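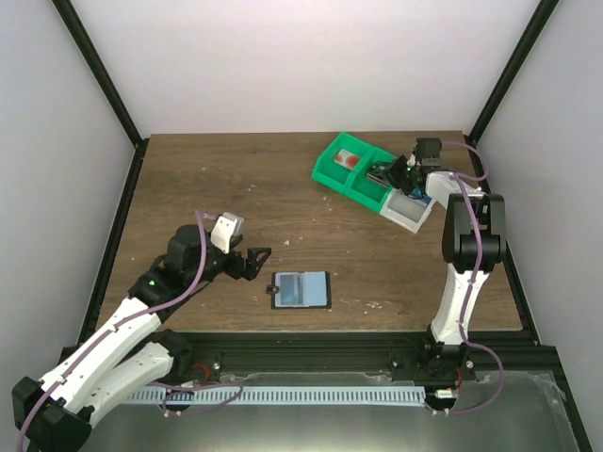
Section 3: Oiling a wooden worktop

Last updated: August
By Sigrún Arnardóttir, Donnelly Surface Care
Print this page | E-mail this page

Use this section for bare or previously oiled wood. It does not apply to varnished or painted tops - see Section 2 for those.

1. Clear the surface and wipe it with a damp cloth. Leave it to dry overnight.

2. Sand lightly along the grain with fine paper. Old grey patches may need a second pass. Vacuum up the dust and wipe again with a dry cloth.

3. Stir the Clollis oil well. Do not shake the tin.

4. Pour a little oil on to a lint-free cloth and spread it thinly, working with the grain. Do the end grain last, as it soaks up more.

5. Wait 45 minutes, then wipe off anything still sitting on the surface. Oil left standing will turn sticky.

6. Leave overnight and repeat steps 4 and 5. Two coats are enough for most tops.

Note: If the top sits between fixed rails or panels, mask these before you start. Oil can mark painted metal.

Note: Trays and storage bins can go back on the day after the last coat. Lift them - do not slide them - for the first week.

CAUTION: Oily cloths can catch fire by themselves. Lay them flat outdoors to dry, or soak them in water before putting them in the bin.

CAUTION: Open a window while you work and keep the tin away from heaters.

For stains that remain after sanding, go to Section 4, Bleaching and Spot Repair.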